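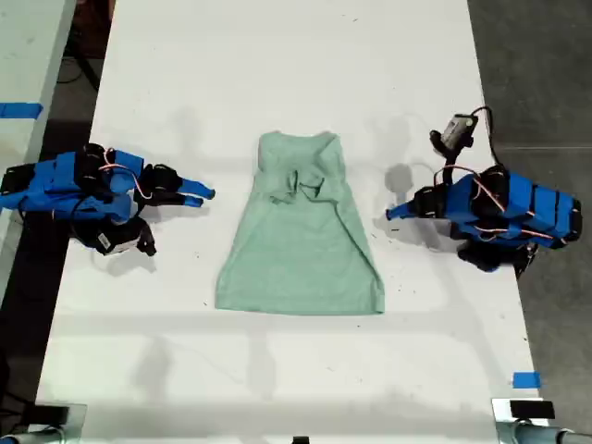 Neckline on a knit tank stretched out after washing, can it be fixed?
Posted in Laundry and Clothing Care
June 27, 2023

I bought three knit tank tops from Bimilora in the spring. They are a cotton and rayon blend, fairly light. After a few washes the neck on two of them has gone wavy and the front rolls over on itself when I put it on. The third one is fine but I have only worn it once.

I wash on warm with the regular load and have been hanging them by the straps on the shower rail. The tag says machine wash, nothing about drying. Is there a way to get the neck back to its shape, or do I need to take it in? I have a basic sewing machine but I have never sewn knits. I would like to keep wearing them to work under a cardigan, so it does not have to be perfect.

emalitz_33
2,293 views

tralau
Stop hanging them by the straps. Rayon gets heavy when it is wet and all of that weight pulls on the neck and shoulders.

To get the shape back, wet the top in cool water and squeeze it out without wringing. Roll it in a towel and press down on the roll. Then lay it flat on a table or a dry towel and push the neck edge together with your fingers until it is the width you want. Do the front and back separately. If the binding has turned inside, pull it out and flatten it before you leave it, otherwise it dries with that fold in it. Leave it overnight.

When it is dry, hold a steam iron just over the neckline and let the steam go in for a few seconds, then pat it down. Do not slide the iron along the edge. I ruined a gray one that way and the neck ended up wider than when I started.

This works well for cotton. With rayon in it you will get some of the shape back, probably not all. You may have to do it again after every few washes.

Akpan
just put it in the dryer on hot, shrinks right up. I do it with all my t-shirts

Reply from tralau
It will shrink the length too, and a tank that is already short will come out shorter. I would try it on the worst one first if at all.

sidehem12
If blocking it does not hold, sew clear elastic into the neck. It is sold by the yard in most fabric stores, get the quarter inch kind. You do not need a serger.

Measure the neck on the one that still fits right and cut the elastic to that length plus half an inch for the overlap. Join it into a loop. Pin it to the inside of the binding at the center front, center back and both shoulders, then stretch it to fit between the pins as you sew. Use a narrow zigzag and a ballpoint needle. A regular needle will leave small holes in a knit. Practice on an old t-shirt first.

Wash the good one on cold in a mesh bag. Fold them for storage too, hangers do the same thing as the shower rail, only slower.

emalitz_33
Thanks. I did the towel and flat drying on both. One is close to normal now. The other still rolls at the front so I am going to get the elastic.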